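The Ship at the End of the Road
25 May 2024

I should admit up front that I didn't know what a reefer was until last August. I thought it was a jacket! It's a refrigerated cargo ship, and the one that got me into all this is the Nilau, tied up on the far side of the harbor in Roltbridge with 1,897 tons of frozen mackerel in her holds and a crew that hadn't seen a paycheck in 34 weeks.

I'd driven over from Whitcombe to write a cheerful little piece on smokehouses. I was eating a sandwich on the quay when a man in a wool hat asked if I had a phone charger he could borrow. That was Gion Pfister, the ship's cook. We got talking, the sandwich got shared, and I never did write the smokehouse piece (sorry, smokehouses).

What had happened to the Nilau is pretty simple, even if the paperwork isn't. Her owner, an outfit called Stosness, quit answering the phone. The harbor wanted its fees, the fuel supplier wanted to be paid, and somebody got a court order so the ship couldn't leave. The crew could go home in theory. In practice, if they walked off they figured they'd never see their wages, and somebody had to keep the refrigeration running or there'd be a whole lot of bad mackerel in the middle of town. So they stayed.

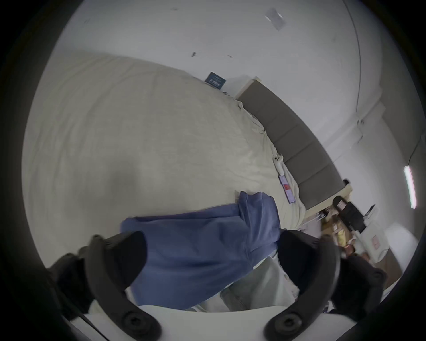 I ended up taking a room for two weeks to follow the story, and I got a lot of my education there, on the phone late at night with people who know maritime law. They're patient folks. They explained flags to me, and how a ship can be owned in one country, registered in a second and managed from a third. I'd sit up taking notes with a big cream duvet bunched around me and a padded gray headboard behind my back, and then I'd think about Gion, who had told me his mattress was as thick as a paperback. I felt bad about the duvet. I kept the duvet.

The person who taught me the most was Finn Baumgart. Finn used to work on the docks and now spends his retirement, as far as I can tell, driving groceries to sailors. He has a van that smells like onions and he talks the entire time he's driving it. According to Finn, the hard part of a case like this is the quiet stretch in the middle. People show up with soup the first week. By the tenth they've forgotten which ship it is.

"You want to help a crew, learn their names and keep coming back," he told me, while backing into a space I wouldn't have tried on a bicycle.

He got me aboard, too. The mess room was spotless. Gion made fish stew (what else?) and apologized for the lack of lemon, and the second engineer showed me a notebook where he'd written down every email sent to Stosness and every reply. The replies took up one line. It said the matter was under review.

The campaign itself was small and kind of scrappy. Finn and a few neighbors wrote to the companies that had bought the fish, on the theory that a supermarket buyer cares more about an awkward question than a shipowner does. I thought that was a long shot, and told him so. Then a buyer called him back, and they talked for 30 minutes, and the next morning a lawyer for the cargo side turned up on the quay asking where he could park.
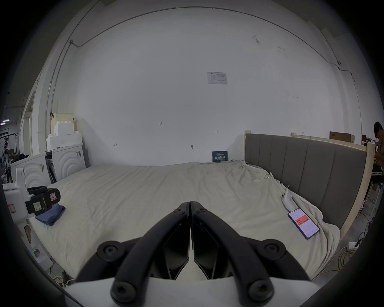

Things moved faster after that, though "fast" in shipping means you still have time to grow a tomato. The court agreed to let the cargo be sold, with crew wages near the front of the line, and the ship would go up for auction later. I got the news sitting on the side of the bed, going over my notes for the hundredth time. By then I was as sick of hotel-style comfort as a person can be, rumpled duvet, gray padded panels, light wood trim and all, and I wanted to be down at the harbor. I was out the door with one shoe untied.

Gion was on the gangway when I got there. He'd already heard. He had his sister on the phone and he was holding it up so she could see the gulls, the van, Finn, and eventually me, out of breath and waving like an idiot.

He got home with most of his back pay. The rest is still being argued over, and Finn calls every so often to tell me how the arguing is going. Last I heard, the Nilau had a new owner and needed a paint job, and they were looking for a cook. Gion says he's thinking about it.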